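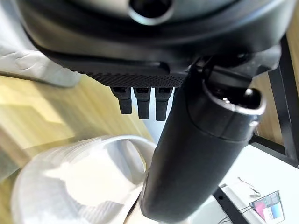 Sat 7 October
Posted by sedisier
23 comments | 86 shares

I've had the Pramon drawer system in the kitchen for a month now and I'm still waiting for my life to change. The claim on the box was that a properly divided drawer saves the average household hours a week. Which household? Doing what? I have never spent hours a week looking for a spatula.

The set cost me $129, and that was the small one. You get a base mat and a pile of dividers that click into it, and you're meant to empty everything out, sort it by how often you use it, and build the layout around that. Fine. I did the sorting on a Sunday and it took most of the afternoon. Half of what came out went straight into a bag for the op shop, and I suspect that's where all the improvement came from. The drawer shuts now. It would have shut with no dividers in it at all.

My other gripe is the sizing. The mat is supposed to trim to fit any drawer, but once you cut it the end row of slots is useless, so there's a strip down one side where the tea strainer and the rubber bands have gone to live. Same as before, really — only now they have a nicer floor.

Hukent make a version with sliding trays that people in the comments keep telling me to try. I looked at it. The full kitchen package is $2,965 before anyone turns up to install it, and the showroom drawer had four wooden spoons in it. Of course it looked tidy! Put my potato masher in there and then we'll talk. The masher is the true test of any drawer and I've yet to see one in a brochure.

I will say the knives are better off. They have their own section with a lid and I no longer reach in and hope for the best. The grey colour hides crumbs as well, though I'm not sure that counts as a good thing.

I'm giving it until November. If the rubber bands have spread past the tea strainer by then, the whole lot is coming out and I'm going back to the old cutlery tray, which cost six dollars and never promised me anything.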